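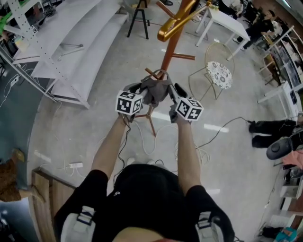
Fiducial pose jumps when both grippers get close together - filter it or fix it upstream?

Posted by Ebere Aliyu in Perception and Tracking

Hi all, I've been stuck on this since May and I'd love some fresh eyes. I'm writing the part of our pipeline that turns handheld gripper recordings into trajectories we can train on. Each gripper has a white cube on it with square black markers on the faces, and a head camera watches both cubes. I detect the markers, solve for the cube pose, and get left and right gripper positions in the head camera's coordinates. The grippers have their own cameras too, but so far I only use those as policy input.

Our main task right now is hanging things on a coat rack. Most of the time the tracking is great! Then the hands come together over the top of the rack and one cube rotates by a huge amount for three frames or so, then snaps back. The position hardly moves, it's nearly all rotation. After that my smoother smears the jump over its neighbors, and the policy learns a weird little wrist flick right where it's supposed to be letting go.

What I've tried so far:
- Low-pass filter on position and slerp on rotation. Hides it, but makes fast motions mushy.
- Throwing out any frame with high reprojection error. Doesn't help, the bad frames have perfectly nice error.
- Running the Kaltell tracker in place of my own solver. Same jumps, different frames.

Out of 100 episodes I had to toss 69, and I'm sick of doing that. Is there a filter that people like for this, or am I looking in the wrong place? 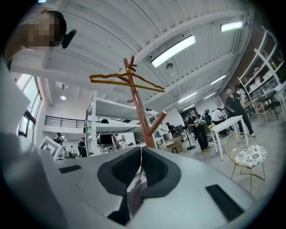 Coat rack task from one of the gripper cameras, hanger on top.

We use cookies to remember your login and to see which threads get read. By staying on this site you agree to our cookie policy. Accept / Manage settings

Teodor Ljungberg

That's the planar flip, I'd bet my lunch on it. When you can only see one face of a cube you're solving pose from a single flat square, and a small square has two solutions that look almost the same in the image. Both have low reprojection error (which is why your threshold doesn't catch it) and noise in the corners picks the winner. When the hands come together, I'm guessing one hand or the cloth covers the second face and you drop to a single marker.

So I wouldn't start with the filter. I'd do it like this:

First, solve each cube as one rigid body. Put all the visible corners from all its faces into a single PnP call, with the cube geometry measured properly. If you're solving per marker and averaging the results, stop doing that, averaging in a flipped one is how you get really odd rotations.

Second, when only one face is visible, ask the solver for both candidates. OpenCV's IPPE solver will hand you the two of them with their errors. Then pick the one closest in rotation to where the gripper was a moment ago. I carry angular velocity forward from the last good multi-face frame and compare against that. Works nicely unless the single-face stretch gets long.

Third, smooth afterward, over the whole episode. You're doing this offline, so there's no reason to run a causal filter! A forward-backward smoother on SE(3) with a robust loss will keep your fast motions crisp. Give the single-face frames a bigger covariance and let it lean on the good ones.

Also check your cube calibration. We had a face that was a tiny bit crooked and the joint solve was fighting itself the whole time. I ended up estimating the face-to-face transforms from a slow recording where I just turned the cube in front of the camera - took an afternoon and was worth it.

Gonzalo Gallardo

Just use a median filter with window 3, worked for me.

Isabelle Kowalchuk

A median of 3 won't remove a jump that lasts three frames, the bad value is the median by then. You'd need a window of seven, and then you're back to mushy.

I agree with Teodor on the flip, and I'll add one thing. You already have the gripper cameras, so use them for more than policy input. Run visual-inertial odometry on each one if you've got an IMU in there, and treat the head camera cubes as an absolute correction. Odometry is good over short gaps and drifts over long ones, the cubes are the other way around, so they fit together well in a factor graph. We did it on the Brilix project and the flips turned into outliers that the robust kernel just ignored.

Two warnings. Your time offset between cameras has to be right, so put it in the graph as an unknown if you can. And mask out the gripper's own body before you extract features. It takes up a big chunk of the view and never moves relative to the camera, so the odometry will happily decide you're standing still.

Ebere Aliyu

Okay, I was solving per marker and averaging. Oops. Switching to the joint solve tonight and I'll re-run the episodes I tossed before I touch anything else. Isabelle, no IMU on ours unfortunately, but I'm stealing the masking tip. Would plain visual odometry be enough to choose between the two flip candidates, do you think?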